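Reliability Technician, Robotic Picking (fixed term, 18 months)
Serport, Pendmont site
Posted May 8, 2019

Serport is hiring a technician to run fault reproduction on its bin picking cells. The job reports to Orsolya Kerekes, test engineering.

Background

During a long unattended run, one cell recorded 300 missed grasps in 1,890 attempts. The controller logged each miss as a completed pick. In 15 cases the arm also touched the bin wall hard enough to trip the protective stop, and the cell restarted without an operator reset. The restart fault has been traced to a wiring error in the reset circuit and corrected. The false grasp signal has not been explained. Unattended running is suspended until it is.

Duties

- Set up and repeat pick trials on narrow parts, including parts lying close to a wall or against each other.
- Check finger position feedback against recorded video for every logged miss.
- Inspect hoses, fittings and cable loops for wear before each shift.
- Test the protective stop and manual reset daily and sign the record.
- Write fault reports that another technician can follow without asking questions.

Requirements

Two years of hands-on work with industrial arms, or a technical certificate and one year. Working knowledge of pneumatics and 24-volt control wiring. Lockout training is provided, but prior training is preferred. Some programming is useful.

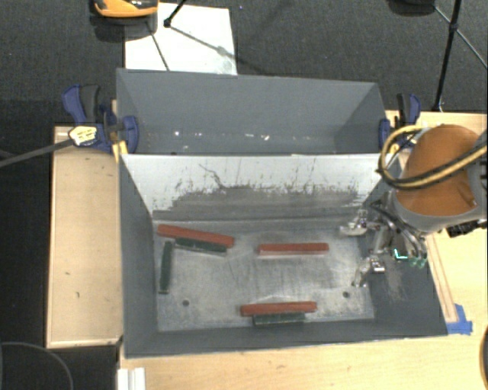 Trials are run with red and green bars in a two-compartment bin. A trial ends when the near compartment is clear or the arm stops on a fault. Nothing is moved by hand while the arm is powered, and the technician on shift may halt testing at any time without approval.

Terms

Full time, day shift, on site. Start date is in September. Travel to the Stoster plant is required twice during the contract.

To apply, send a resume and one fault report you have written, with customer details removed, to Pascual Saavedra in personnel. Applicants selected for interview will complete a two-hour bench exercise.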